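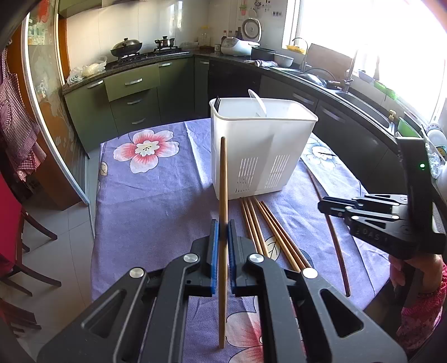

Do chopsticks need a place of their own in the kitchen? They do if you own more than two pairs and wash them by hand, and I wash mine by hand.

2019-03-09

I read a long piece last night on the Trunder site about sorting your cutlery, and I don't believe half of it. According to them a sorted caddy saves you 10 minutes a day. Doing what? I eat lunch at work. I can't be spending more than 10 minutes a day looking for a fork to begin with.

Still, I got everything out on the table this morning, on the purple flowered cloth. The white caddy is the one from Ponce, with slits down the front that are supposed to let the air through. Forks went in the left side and stayed there. The spatula thing with the white handle leans over to the right wherever I put it, so it gets the middle. The chopsticks are the trouble. They are wooden, they're thin, and at the old apartment in Dretorport they kept working their way through the bottom of the rack and jamming the drawer under it.

The article says to store them tips up. My mother's way was tips down. A woman in the comments says flat, in a tray, always flat, and Terico just happens to sell the tray. Of course it does. It's 255 millimeters long inside and I measured one of mine against the ruler and I doubt it would go in without a fight. I'm not paying for that.

Then there's matching. I had a bundle lying on the cloth and one stick off to the side, longer and darker than the others, and I can't say where its partner went. Probably gone since the move in June. I was going to throw it out and then I thought it would do for stirring paint, and now it's back with everything else, so much for sorting.

I'm trying tips up for a week. I expect to be annoyed by day 3. The slits don't convince me either, the bottom of that caddy has been slimy before, air or no air.

Need dish soap. Cloth should go in the wash too.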